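Dinholm Tile Patterns - readme

Version 2. Put together by Kanchan Bhardwaj, mostly in the evenings, so expect rough edges.

What's in here

A set of repeating patterns for floors and walls, made for people who draw rooms on a computer and are sick of the same grey squares. 457 patterns at the last count. Every one repeats on all four sides. Started as a folder for my own kitchen plans, then Bansal asked for a copy, then his whole office did.

Folders

floors - the big one. Squares, planks, hexagons, octagons, herringbone, plain colours.
walls - same shapes mostly, but bigger scale and less wear.
borders - thin strips. Not many of these yet.
old - version 1, kept so nobody's saved rooms break. Please don't use for new work.

Names go shape, colour, size. So octagon-brown-large is what you think it is. A few of the early ones have the colour first, sorry, will fix when I get a free Sunday.

Sizes

All the main patterns are 600 mm across one repeat. Set your scale to that and the grout lines come out about right. If your program works in inches you will have to convert, I haven't done a seperate set. The borders are half as tall but the same width.

Large shapes look better on walls than you'd expect. On floors they can swallow a small room, so try the medium first. Plain colours need a bit of care too - a flat orange or red with no texture throws its colour at everything if your lights are strong. Turn the lights down before you start fiddling with the pattern.
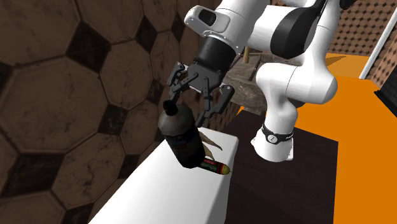 Brown octagons, large, on the wall. Plain orange on the floor.

Lighting

Checked each pattern under 2 set-ups, one soft daylight and one warm lamp. The browns hold up well in both. Greens go muddy under the lamp. Whites are fine but pick up whatever is next to them, which can be nice or can be awful.

Where the patterns came from

Most drawn from scratch. The Garville group is from photos I took of the old swimming baths there, before the changing rooms were redone - cleaned up, straightened, cracks painted out except where I liked them. Ristau is a small set based on a sample book my aunt had in her shop. The book has no maker's name in it that I can find. If you recognise any of the designs please tell me.

Known problems

- hexagon-cream-small has a visible seam if you look at it side on. Redrawing.
- Two of the Garville blues are nearly the same. Will drop one, not sure which.
- Herringbone turned 90 degrees shows a faint step every fourth row.
- Some of the planks in the old folder are the wrong way round. Leaving them.
- Preview sheet is out of date, doesnt show the borders.

Using them

Free for anything, paid work included. Put my name somewhere if there's room. Don't sell the set on as it is - rooms made with it are fine to sell, the patterns in a zip are not.

Changes

Version 2 - added walls and borders, redid all the grout, renamed nearly everything. Took out the marble, it was bad.
Version 1 - floors only.

To do

Terrazzo, if I can get the chips to look random. More borders. Matching skirting for the Garville ones. Someone asked for roof tiles - maybe after May, no promises.

Spot something off? Send the pattern name and a screen grab, and say which program you're in.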